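The Case for the Boring Controller

Igor Ziółkowski

Oct 1, 2018

Every comparison of robot grippers I have read this year begins with fingers. How many, how soft, how cleverly they curl round a lemon. I spent most of February at Brustbridge with four grippers and two controllers, and I can report that the fingers were the least of it.

The two controllers were a Cernura and an Avura. The Cernura comes in a handsome sealed case with a web page for setting it up, and the web page has a dark mode. The Avura comes with a PDF. I had decided which I preferred before either was plugged in, as one does, and then spent 12 days being slowly talked out of it.

Our test was a dull one. Pick up a part, move it, put it down, 300 times, then change the gripper and do it again. The Cernura managed this very nicely until it lost touch with the gripper, when it showed a friendly message saying that something had gone wrong. I agreed with it. It had nothing further to add, and neither did the support desk, who asked me to send a screenshot of the friendly message.

The Avura also dropped out, 16 times in all, and each time it left behind a line in a log that was ugly and correct. Twice the fault was a cable I had crimped myself. I'd have preferred not to know, but there it was in writing.

My colleague Jin holds that you should never buy a controller you can't open, and I used to think this was the sort of thing people say when they own too many screwdrivers. I have come round. With the lid off and the wrist camera brought down close, an afternoon of guessing shrinks to a few minutes of reading, provided somebody took the trouble to print names on the board.
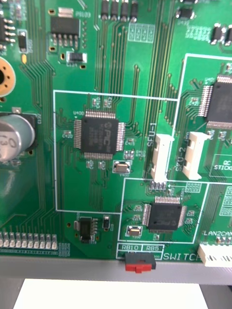
LAN2CAN at the lower right, with SFU-1 and SFU-2 further up. Labels you can say down a telephone.

It isn't pretty, and I don't suppose anyone has ever bought a controller for its lettering. But I've sat on a call saying "the white plug, no, the other white plug" -- and I would pay good money not to do so again.

Makers will tell you that sealed boxes are what customers ask for. Perhaps they are. Customers also ask for fingers that curl round lemons, and we have no lemons at Brustbridge. We have a bin of brackets and a gripper that needs to say when it has let go of one.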